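Zipper strip detection works on clear bags, fails on printed ones (two-gripper student project)

Posted in: Student Projects > Perception
Asked Oct 29, 2021
Tags: hand-held grippers, segmentation, deformable objects, demonstrations

slackline_pid

I am in the automation class at Howells and our team has the bag task: two grippers, one flat storage bag, find the zipper strip, grasp it near one end and press it closed along its length. Demonstrations are recorded with hand-held grippers on a tabletop board, then replayed as training data for the two-arm setup in the Brondley lab. We don't get arm time until the perception part passes review.

The strip detector is simple. Convert to HSV, threshold on hue and saturation, run a morphological close with a 9 x 9 kernel, take the largest connected component, fit a line through it. The fitted line gives the grasp axis, and the two ends of the component give the start and stop points.

On plain clear bags with a colored strip this works. Angle error against the hand labels stays under two degrees. On the printed bags it falls apart. The largest component is often part of the print, and on bad recordings the line comes out close to perpendicular to the strip. Out of 43 labeled recordings with printed bags, the detector returned a usable axis in 12.

Things I have tried:

Narrowing the hue range. This drops some of the print but also breaks the strip into pieces wherever there is glare, and then no single piece is the largest.

A larger closing kernel. This reconnects the strip, and also connects the strip to whatever is printed next to it.

Raising the minimum component area. No useful setting. Some printed shapes have more pixels than the visible strip.

The course notes say we can use a learned segmenter but have to justify it, and we have very few labels. Is there a classical fix I have missed, or should I give up and train something? Also, does it matter that the grippers themselves cover part of the strip during the demonstration?

2 people followed this thread

ohm_on_the_range

Just use a neural net, color thresholding is always going to break. Any pretrained segmentation model with the last layers retrained will beat HSV. You can label 100 pictures in an afternoon.

Or buy plain bags? If the task sheet doesn't say printed, don't use printed.

 slackline_pid
 Task sheet says the bag is picked by the reviewers, so printed has to work.

 ohm_on_the_range
 ok then net

caliper_drift

I would not go to a learned model yet. Your threshold is fine as a candidate generator. The fault is in the selection rule. Largest area is the wrong criterion for a thin straight object.

Replace the last two steps:

Keep every component above a small area, say 60 pixels at your resolution. Skip the large closing kernel and go down to 3 x 3.

For each component compute the second-order moments and take the ratio of major to minor axis. Fragments of a strip score high. Compact printed shapes score low. Discard anything under 4 or so and tune from there.

Run RANSAC for a line over the pixels of the surviving components together. Score each line by the length of its covered span, and do not score by inlier count. A dense blob has many inliers over a short span.

Fit the final line only to inliers, then walk outward from the middle to find the ends, allowing gaps up to a fixed length.

The gap allowance deals with the glare. It also deals with part of the gripper question. A finger over the strip is one more gap, as long as enough strip is visible on both sides. If both grippers are over the same end, you will lose that end, and the stop point will be short. For that case, detect the strip once before the hands come in and carry the result forward until the bag moves.

One more check that costs little: the strip should be near parallel to one pair of bag edges. If the bag outline is available from the background sheet, reject lines more than 10 degrees off. Don't make it tighter. Film bags lie with a fold or a curl at the mouth and the outline is not a clean rectangle.

I had the same failure on the Tevutness project in May with labels on mailing film. Changing the score from area to span fixed most of it.

 slackline_pid
 Span scoring alone brought the usable count up a lot. I have 13 failures left in the same set, nearly all with glare across the middle. Adding the edge check next.

 caliper_drift
 Look at the lamp before you add more code. A diffuser is faster than another filter.

twin_shank

Agree with the answer by caliper_drift on span scoring. Adding what we changed on the recording side, since our class kit (Fultton, second revision) is used for the same kind of task.

Lock exposure and white balance before the first demonstration. Auto white balance shifts when dark grippers enter the view, and hue thresholds shift with it. We lost nine recordings to this before checking the logs.

Log gripper pose with every image, and project the gripper bodies into the image as a mask. Pixels under the mask are marked unknown. An unknown pixel does not count for or against the line.

Route the cables the same way each time. A cable lying over the film splits components and can press the bag out of flat. 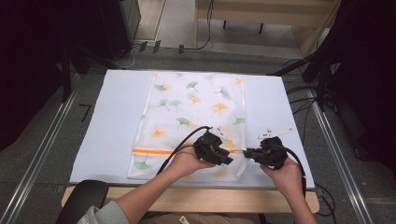
Hue cannot separate the strip from the print when both use the same color, and tuning the range further is wasted time. On our bag the ginkgo leaves are green and orange and the zipper strip is orange too, so the green leaves drop out at the threshold and the orange ones stay. What remains usable is shape: the strip runs nearly the full width of the bag, the leaves are scattered. Set the minimum span as a fraction of bag width - we use 0.6 - and measure it before the grippers are over the film. The pale sheet on the board helps with the bag outline, but translucent film on a pale background has weak edges, so lower the gradient threshold for the outline step only. Keep the two thresholds as separate parameters in the config file.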